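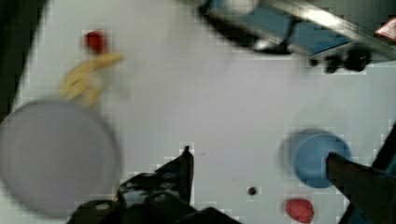

Oravel Tabletop Handling Cell
Demonstration unit, Hirkon showroom

Product code: OTH-1143
Status: Available for demonstration and order

Overview

The Oravel tabletop cell is a single-arm workstation for picking and placing small household items on a flat surface. It is sold to teaching labs, integrators and test groups that need a repeatable bench setup. The cell ships as one unit with the arm, two-finger gripper, wrist camera, controller and table. A floor anchor kit is sold separately.

Hirkon keeps one cell in running order at its showroom. Visitors may watch a scheduled run or book the cell for their own trial.

What the demonstration covers

The standard run uses a white table with a plate, a blue cup and toy food, including a banana. Items are set down in no fixed pattern before each run. The operator selects an item and a target from the task list, and the arm carries out the transfer. The wrist camera view is shown on the monitor beside the cell for the whole run.

The session is in two parts. The first is run by Hirkon staff and shows plate loading, cup transfer and return to the rest position. The second is open to visitors, who may move the items between runs and choose the order of tasks. Items may be placed anywhere inside the reach limit. Hands must be clear of the table before the start button will respond.

Florante Ambrosio runs the sessions. Questions on controller settings, mounting and spare parts go to Noel Gatchalian, who is at the cell during the October open day.

Specifications

Table width: 1,221 mm
Table depth: 1,143 mm
Gripper: two-finger, black, replaceable fingertips
Camera: wrist mounted, color, fixed focus
Controller: Jultach bench controller, external
Task memory: 200 stored tasks
Fingertip service interval: 3,000 cycles
Emergency stop: one on the controller, one on a cable

Notes on the camera view

The wrist camera travels with the gripper. During fast moves the image will blur, and items near the side of the view may smear. Visitors assessing the camera for their own software should ask for the slow run, which holds the arm at each waypoint before the next move. Lens focus is set at the factory and should not be changed on site. Still images and logs from a visitor's own trial can be copied to a USB drive after the session.

Bringing your own items

Parts for trial should be dry, clean and free of sharp edges. Glass and open liquids are not accepted. Soft items are allowed, but grip force has to be set for each one, so allow extra time. Send outside measurements and weight with the booking. Claeys fingertip sets in narrow and wide profiles are held at the showroom and can be fitted before a trial on request.

Booking

Open day: a Saturday in October, first run at 10 a.m.
Private trials: weekdays by appointment
Group size: up to six at the cell
Footwear: closed shoes required inside the marked area

Related items

Fingertip set, narrow
Fingertip set, wide
Jultach controller cable
Floor anchor kit
Replacement table surface, white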